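How to Clear and Reset a Worktable

A worktable that gets used every day fills up slowly. A pencil stays out, then a second one, then a lamp gets moved over from somewhere else, and after a few weeks you are working in a space the size of a dinner plate. This page covers how to clear the table, how to set it up again, and how to look after a light wood top that has picked up scratches.

Set aside an afternoon the first time. After that, the reset takes a few minutes at the end of the day.

What you need

Two soft cotton cloths
Mild dish soap and warm water
A pencil sharpener and a clean white eraser
One shallow clear plastic container, with or without a lid
A cardboard box for things that belong elsewhere
Furniture wax or oil, depending on your finish

Step 1: Take everything off

Move everything to the floor or another table, including the lamp. Unplug the lamp before you lift it, and carry it by the base or the column. Lifting by the shade bends the fitting over time, and a fabric shade shows fingerprints.

Do not sort while you are clearing. It slows the job down and you end up putting things back where they were.

Step 2: Clean the surface

Wipe off the dust with a dry cloth first. Then put a drop or two of dish soap in a bowl of warm water, wring the cloth out until it no longer drips, and wipe along the grain. Follow right away with the dry cloth. Standing water is the main cause of pale rings on wood.

Pencil marks usually come off with the white eraser. Rub lightly. The pink eraser on the end of a pencil also works, but an old one goes hard and will smear the mark or leave a pink streak, so test it on paper.

Step 3: Deal with the scratches

Look at the table from a low angle with the light on. Light scratches show up as thin lines in the reflection and mostly sit in the finish. On a waxed table, a thin coat of wax will hide most of them. I use the clear paste wax from Skindcombe, and a tin has lasted me nearly 6 years. On an oiled table, use the same oil it was finished with. On a lacquered table, leave fine scratches alone.

If you can feel the scratch with a fingernail, it needs filling or sanding. For sanding out the whole top on bare wood, finish with 1000 grit and wipe off the dust before you put anything on it.

Let wax or oil dry for as long as the label says before moving on.

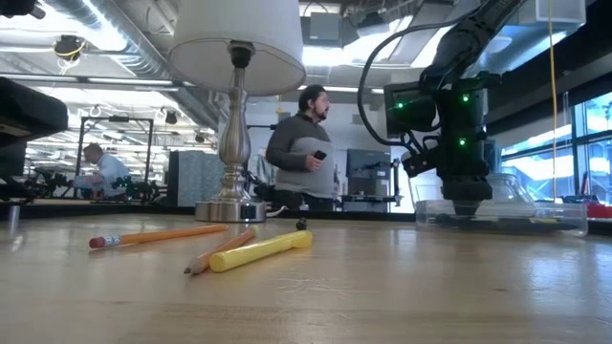 Step 4: Put the lamp back first

The lamp takes up the most room and decides where you can work, so place it before anything else. If you write with your right hand, put it toward the back left. If you write with your left hand, put it toward the back right. Your hand should not throw a shadow across the paper.

A lamp with a wide, flat foot is stable but can scratch a wood top when it is pushed around. Stick felt pads underneath. Run the cord off the back edge of the table and leave enough slack that you can reach the switch without pulling.

Step 5: Sort the small things

Go through what you took off and make three piles: used daily, used sometimes, and does not belong here. Plastic toys, spare knobs and single parts of things nearly always go in the third pile. Put them in the cardboard box and take the box out of the room the same day.

Pencils are worth a minute of their own. Sharpen the ones you want to keep – a clean point, not a needle – and throw out any with a loose ferrule or a core that keeps falling out. Two good pencils are enough for a table. Keep the rest in a drawer.

Step 6: Use one shallow container

Small things that are used daily go in a shallow clear container. I have tried deeper boxes and drawer inserts, including a Plotico organizer with 49 compartments, and went back to the plain container. You can see everything in it and reach the bottom with your fingers. When it is full, something has to leave before anything else goes in.

Rounded edges are easier to wipe out than square corners. Wash it with the same soapy water when it gets graphite dust in it, and dry it before it goes back on the wood.

Daily reset

Put pencils away or line them up at the back
Empty anything that does not belong out of the container
Wipe the table with a dry cloth
Turn off the lamp

Wax again when the surface starts to look dull. On my table that is once a year, usually in August – the room is warm and the windows can stay open.

Last updated March 2024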